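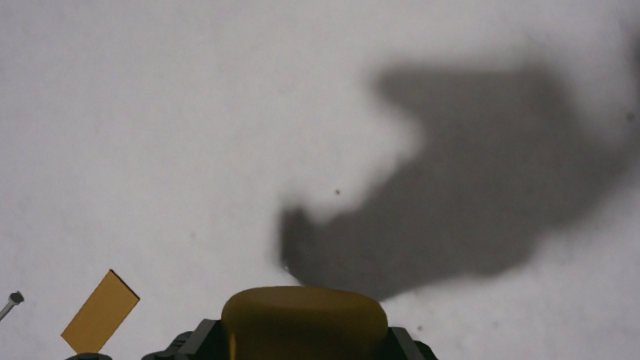 Shadow on a pale gray surface (computer rendering)

Home Ask Topics Military Families Members Sign In

We use cookies to keep you signed in and to remember your topics. Accept | Manage settings

What should family members expect at a squadron change of command?

Posted by Florence Grewal in Military Families

Hello everybody, and thank you in advance for putting up with what is probably a very basic thing to ask! My son is a major in the Air Force Reserve and he's taking command of a maintenance squadron in December, at the base outside Groltside. We are bursting with pride over here, as you can imagine. The trouble is that ours was never a military family (my husband sold flooring and I taught second grade), so we have no idea what goes on at one of these things or what we're supposed to do while it's happening.

He has told us it's in a hangar, it starts at 10 in the morning, and that there will be "a flag thing." That is the full extent of the information, and he's so busy that I hate to keep calling him. What do people wear? Do we stand up the whole time? I have a bad hip, so that one matters to me. And is it proper to bring a gift, or would that embarrass him in front of his people? His invitation says 600 guests can be seated and that we should reply to the protocol office, but it doesn't say how early to get there. We'll be driving in from Fandanberg the night before.

Horațiu Voicu

Congratulations to your son, and to you too, Florence! I retired out of a maintenance squadron and sat or stood through more of these than I can remember, so let me ramble a bit.

The ceremony itself is short, usually under an hour. The official party walks in, you stand for that and for the anthem and the invocation, and then you're told to sit. The "flag thing" is the passing of the guidon, the squadron's flag. The outgoing commander hands it to the presiding officer, who is normally the group commander, and the presiding officer hands it to your son. They say a few set words as it goes across. You'll be asked to stand for that too while the orders are read, but with a bad hip please just stay in your seat. People will understand completely, and I've seen plenty of grandparents do it. Then come the speeches. The outgoing commander gets the long one, and a good incoming commander keeps his to 2 minutes, so don't feel slighted on his behalf!

Clothes: coat and tie for your husband, a dress or a nice pantsuit for you. Bring a real coat as well. Hangars in December are cold no matter what they tell you about the heaters, and the floor is concrete, so wear the comfortable shoes.

As for a gift, give it to him privately at home or at dinner. Family often gets flowers during the ceremony, so you may find yourself handed a rose. Do reply to the protocol office, and when you do, mention the hip and ask for an aisle seat and close parking. They get asked all the time. They can also tell you what ID you need at the visitor center, which varies from base to base, so ask well ahead. I'd aim to be at the gate by 8:45.

Stoica_66

depends on the base. ours was outdoors and lasted 20 min. eat breakfast first, the cake is after and the line is long

Baltach Mom

Florence, my daughter took over her squadron last spring and I cried through the entire anthem, so put tissues in your purse! Horațiu has covered nearly everything. One thing I'd add is the receiving line afterward. Your son will be stuck shaking hands for a good long while and you won't get him to yourself until it's done, so find a chair near the refreshments and let folks come to you. We met half the squadron that way, and they told us stories about her that she never would have. Also, have somebody in the family take pictures from the far side of the aisle, where you get both faces when the flag changes hands. Have a wonderful day, all of you.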